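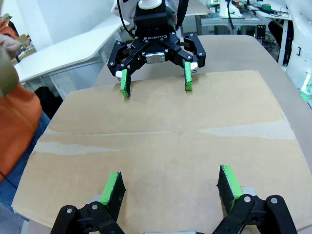 Flat cardboard on a gray table.

Forum > Garden > Beds and Borders > Cardboard under mulch, tape and torn spots

This site uses cookies to keep you logged in. Accept / Settings

linnea_sk
I want to turn a strip of lawn into a bed by August. The plan is flattened boxes, then compost, then wood chips. Do I have to get every bit of tape off? And does it matter if the top layer of paper tears when I pull it?

walcombe_plot
Tape yes, it never breaks down and you will be picking it out for years. Torn paper doesn't matter. Overlap the sheets by 7 inches or grass comes up in the gaps.

Grumthorpe
I would skip cardboard. I put it over 500 square feet of clay and it went dry as a bone underneath. Rain ran off the sides. Wood chips alone, piled deep, did better on the other half.

walcombe_plot
Did you soak it first?

Grumthorpe
Hosed it once. Maybe not enough, but I'm not standing out there all afternoon for a lawn.
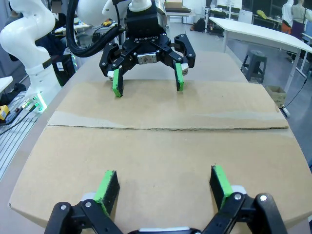

linnea_sk
Mine are all plain brown, no glossy print. Most have one long fold and I can't get them to lie completely flat. I was going to put the fold side down and weigh it with compost. My soil is sandy so drying out does worry me.

R. Hedlund
On sand, water the ground well the evening before, then lay the cardboard and soak it until it goes limp. The fold will settle once it's wet. I use 2 layers where there is couch grass and one everywhere else.

Grumthorpe
Couch grass went straight through mine. Dig it out.

R. Hedlund
Digging leaves bits of root and every bit grows. We disagree on this every spring.

ottar_k
Slugs love it too, if you plan on lettuce. Squash did fine for me, planted through holes cut with a bread knife.

linnea_sk
Squash it is. I'll start at the fence end and leave the couch grass corner for later.

Contact | © Walcombe Growers Forum | Back to top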